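From: Kerstin Fuchs
To: Flerstead Gardeners list
Date: 24 February 2022
Subject: Re: Ranunculus corms -- soak or not?

Jörg Fuchs wrote:
> Has anyone soaked theirs before planting? Mine went
> mouldy last September and I'd hate to lose two trays again.

Hello Jörg, and hello to all the other Fuchses on here!

I do soak mine, but only for two hours, in a bucket with the tap just dribbling -- overnight is far too long, the poor things turn to mush. 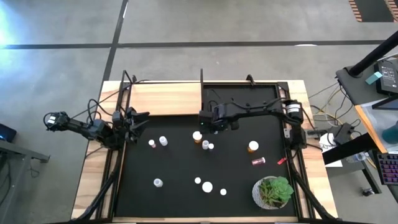 Potted plant and small bottles on the mat

After that they go into barely damp potting mix, claws down, somewhere cool. Galleris has been my favourite colour mix so far, and Givden still sells it loose.

Cheers,
Kerstin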